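Acceptance Criteria

The contract defined a chore as complete when a person entering the room would not redo it. Jin-sol Gil had written that sentence herself, for Asska, and had spent most of November regretting it. It could not be measured with a ruler. It required a person, and the person assigned was Seung-woo Um, who redid everything.

The test list had 244 items. Item 1 was to close a drawer. Item 244 was to put away groceries bought by someone else. Most of the list was housework, with a few jobs taken from the Gosex store downstairs: face a shelf, break down a carton, find the one dented can. Each item was run until it passed or until the arms had made 300 attempts, at which point it was marked open and the next one began.

By the end of the month, the software could fold a towel. It could wipe a counter, provided the counter had been cleared. It could load the lower rack of a dishwasher and, on a good afternoon, the upper. It could not do item 117, which read: Fruit, clear from plate, sort by what should be eaten first.

Gil stayed in the apartment after six to watch item 117 again. The plate was set. The Ender controller reported ready on both arms. She pressed the key and sat down on the step stool.
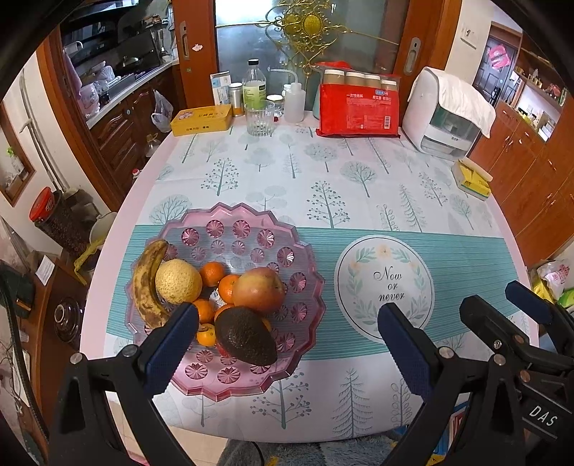 from "Acceptance Criteria"
by P. Acheampong

The banana was the difficulty. The planner ranked it last. It had learned ripeness from a set of 2000 store photographs, in which brown blotches meant a damaged item, and damaged items went to the reject bin. There was no bin on the table, so the banana had no destination, and an object without a destination was left for the end.

"It should be first," Um said from the doorway. He had his coat on.

"I know it should be first."

"Then tell it."

"If I tell it, that's a rule. We have a rule for the avocado already."

The avocado rule had taken 2 days. It instructed the fingers to press, stop, and compare. The numbers it returned were consistent and did not agree with Um, who pressed the same avocado with his thumb and said "tomorrow" without looking at it.

On attempt 61 the left arm closed on an orange and lifted. On attempt 62 it closed on the same orange and waited for the right arm, which was computing a path to the pear. The wait lasted four minutes. Gil wrote down the time. The log gave the cause as contention, a word that covered most things that happened with two arms and one plate.

Um took his coat off. He watched attempts 63 through 70 with his hands in his pockets, as the protocol required of the evaluator. At 71 the apple was moved to the cloth and moved back. The log recorded both moves as successful.

"Is that a pass?" he asked.

"Each half is."

She opened the file to item 117 and read her own wording. Sort by what should be eaten first. It did not say by whom. She considered adding a clause, and then considered how many clauses the avocado would need if Um were on vacation.

At 7:40 she suspended the run. The arms returned to their rest position and the fans slowed. The protocol allowed the evaluator to handle the test objects between sessions, for inspection only, and she reminded him of this.

Um inspected the banana. He peeled it, broke it in half, and gave her the larger piece. She ate it standing up and entered the item as open, attempts 71, one object missing. In the field for the reason she typed "consumed," and the form accepted it.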